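Ticket 1583 – Bin labels on the metal shelving won't print from Zultura, location shows "not found"
Status: Open, waiting on Nota support
Site: Tresness, sorting room
Priority: Normal

Hi again! Reopening this one, because the fix from Wednesday only got us halfway. Quick recap for whoever picks it up: we keep small parts in blue bins on the metal shelving, and every bin is supposed to have its own location in Zultura so we can print a label for it. The upper level prints fine now (thank you!). The lower level still gives me "location not found" on every single bin, and the two round trays on the work table don't come up in the list at all.

What I've tried so far:

9:10 – Logged out, logged back in, same message.
9:25 – Swapped the label roll in the Huet printer, just to rule it out. Test page came out beautifully, so I'm calling the printer innocent.
9:40 – Typed the location in by hand instead of picking it from the menu. It took the number, thought for a bit, then threw error 204.
10:05 – Tried the same thing from the front desk computer. Error 204 there too, so it isn't my machine.

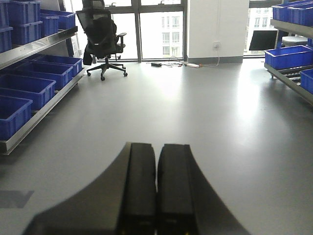
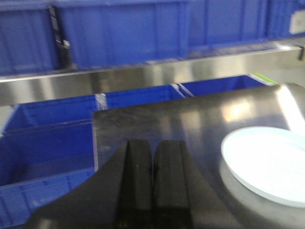
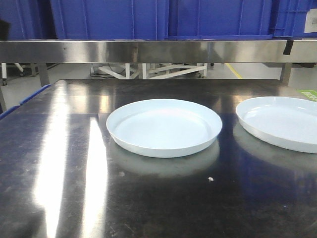 Posted by: sorting room, Tresness
Ticket 1583, reply 5

The shelving runs along the side of the room toward the windows, with blue bins on the upper and lower levels. In the location list, the upper level is set up as "Shelf A" and the lower one should be "Shelf B", but when I scroll down, Shelf B has a little gray lock next to it and I can't open it. Is that something on your end? I don't remember anybody locking it, and I don't think my login would even let me.

The round trays on the shiny dark table are where we sort things before they go back in the bins. They need a location too – I asked for "Table 1" and "Table 2" when we set this up, and neither one made it into the list. If it's easier to make them one location, go for it, I'm not picky!

10:50 – One more thing. I exported the list to see if Shelf B was hiding somewhere, and it's in the file, with 12 lines under it, all marked "archived". So the locations do exist, they're just asleep or something? I haven't touched them in case I make it worse.

11:15 – Tried printing one more upper level label to be sure that part still works. It does.

For now I'm writing the lower labels by hand with a marker, and my handwriting is terrible, so please don't leave me like this too long. I'm at my desk until 4:30 if you want to share screens.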